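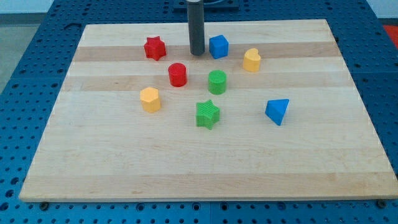 Coloured blocks on a light wooden board.

CAIRNS: Social media agency Griltell is asking small businesses to stop paying for followers before they know what those followers do.

Its October review of 248 brand pages found 14 where a bigger audience came with more enquiries. Most of the rest gained likes and little else.

"A page can put on 1,000 followers and not sell a single extra coffee," said Griltell director Catherine Lennox. "I'd want to see the bookings before I called that growth."

Griltell will publish the review on its website.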